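Taller de reacondicionamiento Plinport
Acta de la reunión del 15 de noviembre de 2025

1. Se aprueba el acta anterior sin cambios.

2. Equipos de Tastmont. Quedan 65 torres por revisar. Se acuerda terminar las Dell antes de abrir otro lote.

3. Procesadores. Se guardarán en bandeja, separados por modelo. Lokuver pide la lista antes de enviar memoria.

4. Presupuesto: 400 euros para pasta térmica y pilas de placa. Aprobado.

Ruegos y preguntas: ninguno.
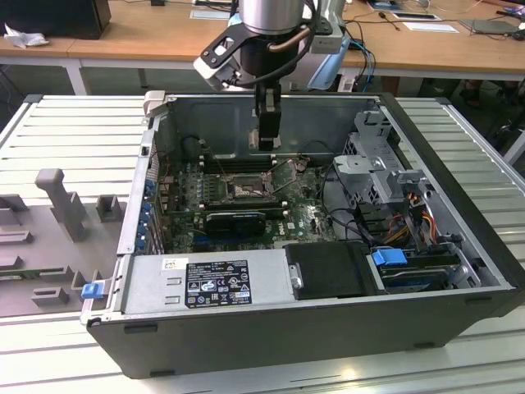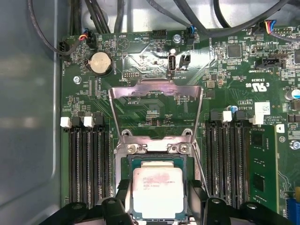 Zócalo y procesador.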